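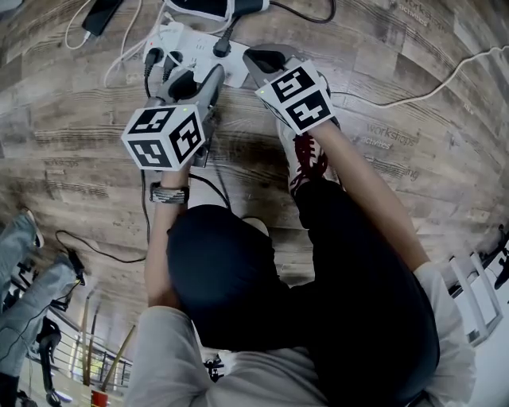 Filed under: Open Data > Housing & Buildings

Stulier Floor Noise Log

Last updated: February

Stulier is a table of floor noises reported by people who live in apartments. Each row is one noise: what it sounded like, where in the home it was heard, what the floor is made of, and what time of day it happened. The table has 2462 rows from 38 buildings. It contains no audio.

We put it together for tenants' groups and small landlords who wanted something to compare their own buildings against. It has also been used in a couple of building-science classes.

Files

- noises.csv: the main table, one row per report
- buildings.csv: one row per building, joined on building_id
- codes.txt: the short codes used in noises.csv and what they stand for
- CHANGES.txt: corrections by release

All files are UTF-8 with commas between fields. Open them in a spreadsheet if you like, but set building_id to text first. Several of the IDs start with a zero and most spreadsheet programs will drop it.

Main columns

- building_id: matches buildings.csv
- room: kitchen, hall, bedroom, living, bath, stairs, other
- floor_type: solid wood, laminate, vinyl, tile, carpet, concrete, unknown
- noise_type: squeak, creak, knock, thud, scrape, hum, other
- direction: own floor, ceiling, wall, unclear
- hour: 0 to 23, local time
- bother: 1 to 4, where 4 means it woke the person up or made them leave the room
- note: free text, may be blank

The bother score used to run from 1 to 10. People bunched up at 5 and 8 and ignored the rest, so we went to the shorter scale before the first public release. Older paper forms were re-scored by calling people back. If we couldn't reach someone, bother is blank.

How the reports were collected

Most of the buildings are in Jadum, and the remainder are on the east side of Zeltness. Paper forms went under doors with a return envelope. A second set of forms was left in the laundry rooms, where the return rate was better. Nobody was paid. A person could send in as many forms as they wanted, and a few sent in a lot of them, which you should keep in mind before you take an average. The column reporter_key lets you group rows by household without knowing who it is.

Floor type is what the resident wrote down. Many vinyl and laminate floors are printed to look like wood, and residents often can't tell which one they have. We checked floor type against the landlord's records in the Kaplan Street buildings and corrected it there. In all other buildings it is unchecked. Don't use floor_type outside Kaplan Street for anything that depends on it being right.

Known problems

- Winter is overrepresented. Heating pipes account for many of the knocks, and there is no good way to separate them from footsteps after the fact.
- "Creak" and "squeak" were left to the reader. Some households use one word for everything.
- Hour is missing for most stairs reports, because the first stairs form had no box for it.
- Top-floor apartments show some ceiling noises. We left these in. Some of the buildings have flat roofs with equipment on them.
- The note column was cut at 4000 characters. Only one note ran past the limit, and it was mostly a complaint about parking.

What was removed

Apartment numbers, names, phone numbers and mentions of specific neighbors were taken out of the notes by hand. If you find something we missed, use the report form on the project page and leave the text itself out of your message.

Using the data

You can copy, share and change the files for any purpose. Please credit "Stulier Floor Noise Log" and say which release you used. Please don't use it to rank buildings by quality. A building with many reports may only have a busy laundry room.

Comments (4)

parquet_blues
Is there any chance of getting the year built added to buildings.csv? I'm trying to sort the pre-war places from the rest and doing it by hand is slow.

stulier-maintainer
It's in the next release as a decade. The exact year would make some of the smaller buildings too easy to pick out.

thirdfloorback
The leading zero thing got me even after reading the warning. My import step was converting the column before I ever saw it. Might be worth putting a letter in front of the IDs.

mw_downstairs
We used the form with our own tenants' group and people filled it in without much chasing. Added a box for "dog or no dog." Happy to send the layout if you want it.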